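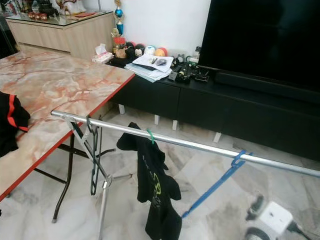 Progress report to the Cordeiro Fund, Bruloma Clothing Exchange
9 May 2019

Hi Francine,

Well, we're up and running! The Bruloma exchange has been taking in clothes from families in Gakville since the start of spring, and so far 161 pieces have gone back out to new homes. I'd hoped for more by now, but the washing took longer than I planned for (my fault, I figured people would bring everything in clean).

As you know, I'm doing the drying and folding in my living room until the Tullska space is ready. The folding table with the pink and white marble pattern is where I sort and fold, and the metal rack goes up right beside it. T-shirts go on hangers, so there's a lot less ironing. The TV cabinet is still home to my papers, the remotes and the kids' balls, and I've promised the family it stays that way.

Hangers are the one thing I keep running short of. We have a real mix — wire, plastic, little clip ones — and the wire ones leave bumps in the shoulders of anything knit. I'd like to buy a decent matching set out of the supplies line if that's okay with you.

On money, we've spent $800 of the grant, mostly on detergent, the rack and laundromat runs for the heavy coats. Edgars Urbonaitė has the receipts and will send copies separately. He also found us 20 storage bins at a store closing, and they stack beautifully!

Still to do in May: finish the 13 bags of winter things left in my garage, print new size labels, and get a firm move-in date out of Tullska. I've called twice and will try them again this week.

Thanks so much for your patience with us,
Your very busy folder at Bruloma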